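Sep 15, 2020
Posted to the list by the Serrano scanning room

Subject: Re: Didument export, TIFF masters and the double-sided card problem

Following up on the thread from last week, which split in two. I'm answering both halves here so they end up in one place in the archive.

First the resolution question. We scan index cards at 600 dpi, grayscale, one TIFF per side, no compression on the master. Color is used only where a card carries a stamp or a colored tab. The derivative is a JPEG at half the linear resolution, and that is what people see in Didument. The OCR runs on the master. Running it on the derivative saves time but the typed cards with worn ribbons come out much worse, especially the digits 3, 6 and 8. If your cards are all laser printed you will probably see no difference.

The second item is the naming scheme. We use drawer, divider, card, side, in that order, zero padded:

dr04_dv11_c0037_a.tif
dr04_dv11_c0037_b.tif

Blank backs are scanned too. Dropping them breaks the a/b pairing on import, and the import log reports it as a missing record when the record is fine. We lost most of a day to this in the first batch.
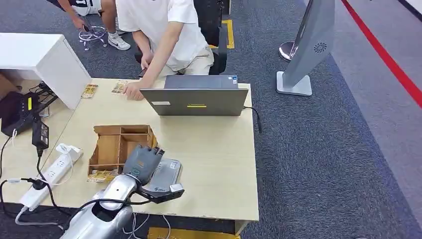

Dendstead wrote:

> We tried the same scheme and gave it up. The divider number is only
> correct on the day of scanning. When somebody refiles a card, the file
> name is wrong and there's no way to tell from the name alone. We now
> use a plain running number and keep the drawer and divider in the
> metadata sheet. Is there a reason to keep location in the name? Also,
> does Didument still choke on the sheet if the header row has spaces
> in it? Ours did, with no error message at all.

Fair point on refiling. Our drawers are closed, meaning no card is added or moved after scanning, so the location in the name stays true. For a live file I would do what you do. The running number should be assigned before scanning and not by the scanner software. Ours resets the counter when the profile is changed, and it does so silently.

On the header row, the current version still fails on spaces. It also fails on a byte order mark at the start of the file, which is what you get if you save the sheet as "CSV UTF-8" from a spreadsheet. The symptom is the same in both cases: the import finishes, the record count is right, and every field in the first column is empty. Use underscores in the headers and save without the mark.

The settings we've ended up with for the import job:

- batch size: up to 80 records, front and back counted as one
- file order: by name, ascending, case sensitive
- on duplicate: stop (the default is overwrite, please change this)
- checksum: write a sidecar file, compare after copy

With larger batches the job runs to the end but the sidecar files for the last few records are sometimes zero bytes long. I haven't found the cause. The Prindano site sees the same thing on a different server, so I don't think it is our disk.

For anyone feeding by hand, the backing sheet matters more than I expected. With a white sheet behind it, a white card has no detectable edge and auto crop either takes too much or gives up. Matte black gives a clean edge but makes thin cards look gray where the print from the other side shows through. We use black and correct the levels on the derivative only. The master stays as scanned. Deskew is also off for the master, and the angle found by the software is written to the sheet so that it can be applied later. 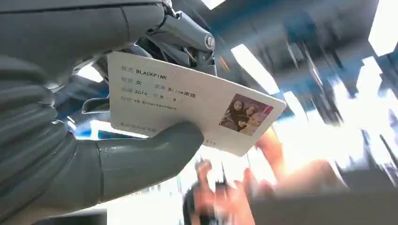
Can the sidecar files be rebuilt if the batch has already been imported? Run the checksum job against the master folder with "compare" turned off, then run it again with "compare" on. The first pass writes the missing files and the second confirms them. It won't detect damage that happened before the first pass, so keep the originals on the scanning station until both are done.

Storage, for those who asked off list: we keep 3 copies, two on site and one at Dendstead. Masters are held on the scanning station for 12 weeks and then removed. Derivatives are never backed up and can be regenerated.

Still open:

The zero-byte sidecar files, as above. If you see them, please post your batch size and file system.

Rotated backs. Cards typed head to foot come through upside down on side b. There is a per-batch switch but no per-card one, so mixed drawers need a flag column in the sheet. I have a script for that and will post it once it handles missing rows properly.

The next scheduled Didument update is in December. I'd hold off changing the header format until then.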